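Speaker notes: Used boxes, and when to stop using them
Ona Vaher, Silow packing day, September
20 minutes plus questions. Ayane Arai has the clicker.

Start

Say hello, say where I work (Jeledden, packing room, the side by the loading door). Most people in the room pack food, dry goods or gifts, in small numbers, by hand. Ask who keeps used boxes under the bench. Wait for hands.

We keep ours flat on a rack. When I took over the room there were 200 on it and I could use fewer than half. The rest were too soft, or the wrong size, or so covered in old tape that the new tape wouldn't hold. We had been storing trash very neatly.

The talk is about how to look at a used box and decide. It takes 10 seconds once you have the habit.

What a box has to do

Keep this short. The walls carry weight from above. The corners do most of that work. The flaps close the top and keep the walls square. If the flaps are weak the walls bow out, and then the corners go too.

Pass the two corner pieces around here, one good and one crushed. Ask people to squeeze both. The crushed one folds between finger and thumb. Get them back before moving on, last year one went home with somebody.

Where we look first

Corners. Run a thumb down each one. A crease across a corner is the end of that box for shipping.

Then the fold lines at the base of the flaps. These wear from opening and closing. Bend the flap back and look along the fold. If the paper on the outside has split, you can tape it once. A second split next to the tape and I stop.

Then the rim. People skip the rim because it gets covered up when the box is closed. A ragged rim means the flap has pulled away or is about to, and it also sheds. Bits of paper fiber end up on whatever you put in. For mugs or books I don't care. For baked goods I do, even with a liner.

Then smell. Sounds silly, saves trouble. Onion boxes smell of onions for months.

Tape

Old tape is the thing we get asked about most at Jeledden. Pulling it fast takes the top layer of paper with it. Pulling it slowly, low and flat against the board, takes less. If it won't come, leave it and tape over clean board next to it.

The sticky patch left behind is worse than the tape. New tape sits on it and feels fine on the bench, then lifts in the van. Dust goes into it as well. We tried a few removers and all of them left the board damp, so we gave up on that. Cut a piece of plain paper, press it over the patch, done. For an inside box only.

We buy paper tape from Karaca now and it tears off with a cleaner edge than the plastic kind. I have no opinion on the brand beyond that.

Three piles

Ship. Good corners, whole flaps, little or no old tape.

Shelf. Fine for holding stock in the room, carrying things to the counter, sorting returns. Never goes out of the door.

Recycle. Take off clips, staples and plastic tape first. Our collector, Steltari, sends back loads with metal in them, and a clip up on the rim is easy to miss when you are flattening a stack.

Ask the room for a decision on the next one before I give mine. Let them argue a little.

My answer: shelf at best, and no unwrapped food in it. The red outer walls still look cheerful, and color fools people, so start with the rims, which are torn, with the fibers showing. The big white flap is scuffed and has a shiny patch of old tape on the right. There is a small clip near the top of the left wall that has to come off before recycling. Something brown and white is sitting at the bottom, a bit like a donut, so that's where the food question usually comes up.
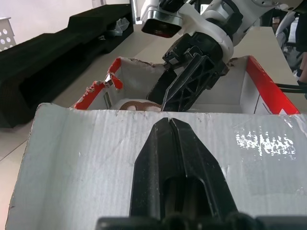 Questions I usually get

Can you double up two weak boxes? Yes, if one fits snugly in the other. It costs you weight and the customer gets two boxes to deal with.

Do printed boxes hold up worse than plain brown? I haven't seen a difference. Scuffs show more on white.

How many trips will a box last? Depends who carries it. We don't mark ours and I wouldn't bother.

What about liners? Greaseproof sheet for anything with icing, folded up the sides. Change it every time.

If there is time left

Ayane shows the rack and how the flat boxes stand on edge, small ones at the front. Handouts are on the table by the coffee. Please leave the tape guns here, they belong to the hall.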